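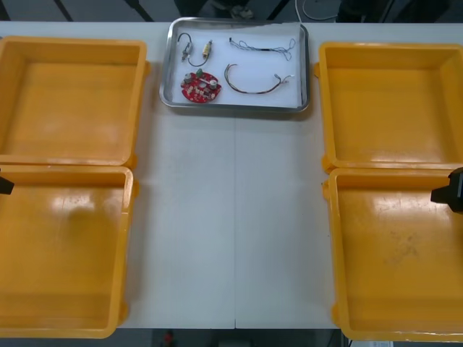
Filed under: How Stuff Works > Sorting & Tidying > Ages 7 to 10

Why do sorters love trays so much?

Quick question. You have a big pile of tiny parts. Wires, little circuit boards, bits with legs like a bug. You need to find one. Just one. How long does it take?

Ages! Unless you have trays.

Sorting means putting things that are alike together. That's it. You do it already. Socks with socks. Forks with forks. Your brain is super good at it. But your brain needs somewhere to put the stuff, and that's the job of a tray or a bin.

START WITH A CLEAR TABLE

First rule at a sorting table: clear it. No snacks. No homework. No cat. A pale table top is great for small parts, as dark bits show up on it right away. Drop a black wire on a black rug and, well, good luck.

Same trick with paper. Put a plain white sheet in the bottom of a shiny metal tray and the glare goes away. Parts don't skate around so much either. Try it with a cookie sheet and a few buttons. Tilt it with paper, tilt it without. Hear the differnce?

WHAT ARE THE LITTLE PARTS?

Parts like these come out of electronic things. Radios, toys, the remote. Some you might meet:

Wire. Carries electricity from one place to another. Often has a connector on the end, a kind of tiny plug, so it can be hooked up and unhooked.

Circuit board. A flat piece with paths on it for the electricity to follow. Lots are green. Some are red, or blue, or black. They're not always rectangles! A board gets cut to fit inside whatever it goes in. Round ones too.

Components. A big word for the small things that get joined to a board. Some have thin metal legs called leads (say it LEEDS, like in "she leads the way"). Leads bend easy. Bend them back and forth too many times and snap.

WHY SUCH BRIGHT BINS?

Yellow is easy to spot. Walk into a room, see yellow, go there. Also a small dark part on a yellow floor really pops out. When the bin is empty you know it's empty, one look.

Now the walls. Lots of bins have sides that slope, wider at the top than the bottom. Good for hands going in. And things that bump the wall slide back down to the bottom. Sloped bins often stack inside each other when there's nothing in them, like paper cups. Saves a ton of room.

And the rim, the thick bit around the top. Feel one. Rounded, right? A thin flat edge would dig into your fingers when you lift. A thick rim stops the whole bin from going floppy too. Floppy bin plus 100 screws = bad morning.

Why plastic? Light, cheap, wipes clean. It's made by melting plastic and pushing it into a mold. Cools down, pops out, done. Next one. They all come out the same size so they line up nicely side by side with no gap for stuff to fall down.

BINS GET MARKS
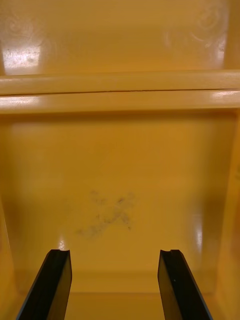

One reader wrote in to say her class bins went all gray and smeary inside and she scrubbed for a whole recess and it still shows, so does that mean the bin is worn out? Nope! Scuffs are only on the surface. Hard parts rub the plastic, ink rubs off on it, the shine gets a bit patchy. Bin still holds stuff. Warm water, drop of dish soap, soft cloth. Don't use the scratchy side of the sponge, scratches grab more dirt. A crack is different. Cracks mean new bin.

TRY IT: THE PANDALE SORT

We call this one the Pandale Sort, it's a game from our Nurnby club. You need:

19 small things (buttons, beads, paper clips, dry pasta, whatever)
4 boxes or bowls
1 flat tray with paper in it
a timer

Tip all 19 things onto the tray. Pick your rule. Color? Size? Shape? Say it out loud before you start, no changing halfway. Go! One thing at a time, one hand only.

Write down your time. Now do it again with a new rule. Was it faster or slower? Color is usually quick. Size is sneaky, because what counts as "medium"? You have to decide and then stick to it.

Hard mode: move the boxes farther away. Just an arm's length more. Your time goes up way more than you'd think, all that reaching adds up. That's why people who sort all day keep there bins close, some on the left, some on the right, and the pile in the middle.

SAFETY BIT, PLEASE READ

Don't open up anything that plugs into the wall. Not even if it's broken. Ask a grown-up. Batteries go to a battery drop-off, not in the trash. Tiny parts stay far away from babies and pets. Wash your hands after.

WORDS TO KNOW

Connector: the end of a wire that plugs into something
Lead: a thin metal leg on a part
Mold: a shape you fill to make more of the same shape
Rim: the top edge

Next time: magnets, and why they're cheating.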